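Tiltaven Makers' Hall, Robot Teaching Group
Minutes of the monthly meeting, Sat 26 June

Present: Yogesh Thakur (chair), Corinne, Dale, Marisol, Petra, Wendell (minutes)
Apologies: Ines, who is moving house, and Tobias, who did not say why

1. Minutes of the last meeting

Approved, with one correction from Dale. He did not "storm out" in April. He left at normal speed to move his car. The minute taker is happy to correct the record and notes that the car was moved for an hour and a half.

2. Where we are with the cloth task

Yogesh reported that the group now has 604 recordings of the cloth task, against the 700 we promised Soomro. He then reported that 78 of those are from the week when the left and right controllers were swapped in the settings and everyone assumed they were just having a bad day. Marisol asked whether these could be mirrored in software. Yogesh said they could, in the sense that a person could also learn Latin. They have been moved to a separate folder.

Petra asked whether the folder could be deleted. Yogesh said no. Petra asked whether anyone would ever open it. Yogesh said no.

3. How we are driving the arms

This took up most of the meeting. Remote control is still the default: one person, one pair of controllers, one episode at a time, start to finish. Corinne would like to go back to guiding the arm by hand for the first part of the task, with your own palm on the metal, as she gets a straighter approach that way and does not have to squint. Dale said that guiding by hand puts your sleeve in every wrist camera view and teaches the robot to expect Corinne.

Some discussion of whether this would be a bad thing.

Compromise reached. Hand guiding may be used for practice and for working out a grasp, but anything that goes into the Soomro set is to be done with the controllers. Corinne asked for her disagreement to be minuted. It is minuted.

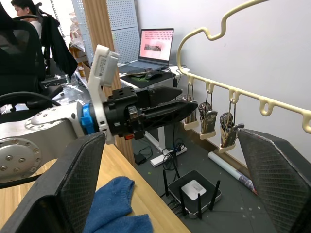

Yogesh went over the style points again for the newer drivers. Come down slowly over the cloth. Close on a fold if you can see one, and if you can't, nudge the cloth until you can. Don't chase a corner across the table with both arms like someone trying to catch a hen. If you miss, back off, open fully and try again, and leave the miss in the recording. Soomro wants recoveries. Soomro does not want 40 seconds of an arm hovering while the driver answers a text, and they have asked us twice now to say so out loud.

Wendell asked what counts as a recovery and what counts as simply being bad at it. Yogesh said that two tries is a recovery and that after the fourth you should stop the episode and have a glass of water.

Marisol raised the crossing of arms. When the far arm reaches over the near one the drivers tend to lose track of which is which, and last month there was a knock that could be heard from the parking lot. Agreed: one arm parks before the other crosses the middle of the table. Dale said he already does this. No one commented.

4. Starting positions for the cloth

Petra pointed out that everyone drops the cloth the same way, in the same spot, and then congratulates the robot on finding it. She wants it thrown from standing height with eyes shut. Carried, with the change that eyes may stay open, on account of the time Tobias missed the table.

Cloths that hang over the edge are to be kept in the set. They are a nuisance to pick up and that is the point of them. Only restart if the whole thing slides off during the reset.

5. Notes and labels

Every episode gets a short note from the driver. Recent notes include "fine," "fine," "fine I guess," and "ask Dale." Yogesh read these aloud in a level voice. From now on a note should say which arm grasped first, how many tries it took, and whether the cloth ended up folded, partly folded or merely relocated.

Dale was asked about the "ask Dale" episode. He doesn't remember it.

6. The Dedisora workshop

Dedisora has offered us a table at its open workshop and would like visitors to have a turn at the controls. Marisol is in favor. Corinne is in favor if visitors may guide by hand. Petra would like to know who fixes a finger pad when a nine-year-old discovers full speed. Yogesh will ask Ellus whether the speed cap can be locked, and at what price, and will report back. Visitor recordings will not go to Soomro under any circumstances, however charming.

7. Any other business

Pedals. The foot pedal for starting and stopping a recording has been moved back to the left side. Whoever keeps moving it to the right side is asked to come forward privately.

Wendell asked if someone else could take the minutes next time. Noted by Wendell.

Actions

Yogesh: write to Ellus about the speed cap; send Soomro the current set without the swapped-controller folder
Corinne: write up her hand guiding method, one page, one
Dale: shorter sleeves; proper notes
Marisol: reply to Dedisora, friendly but vague
Petra: new sheet for cloth starting positions
Wendell: type this up

Meeting closed when the hall was needed for choir.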